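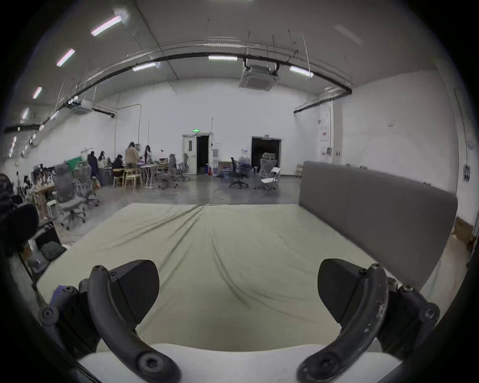 Pull the sheet from the corners and never from the middle, a reader called Mekel wrote under my last post, and the creases will go by themselves. I have tried it. The corners hold better, but the long diagonal folds still come back.

The sheet is a green one from Fuven. It's fitted and goes on over a low mattress, so most of the work is done bent double. I washed it in February and again last week, and ironed it neither time – life is short and the mattress is wide.
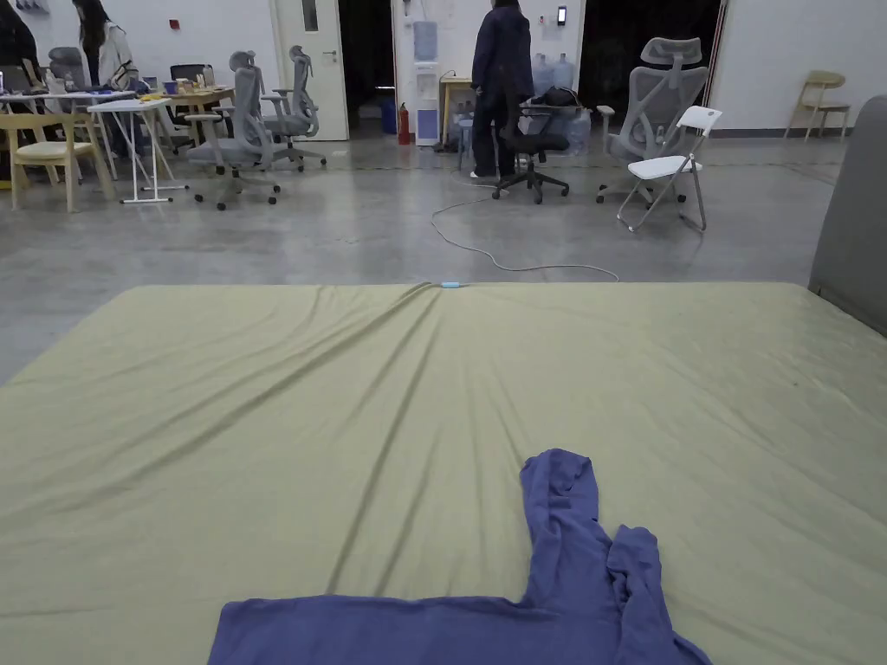
Once the sheet is on, I use the bed as a folding table. A sweatshirt needs the space. I lay the body flat, straighten one sleeve, then bring the other side over and smooth it with my forearm. It takes me three goes to get the edges level. Thick cuffs are the worst for this, and I leave them until the end.

Pillowcases next time.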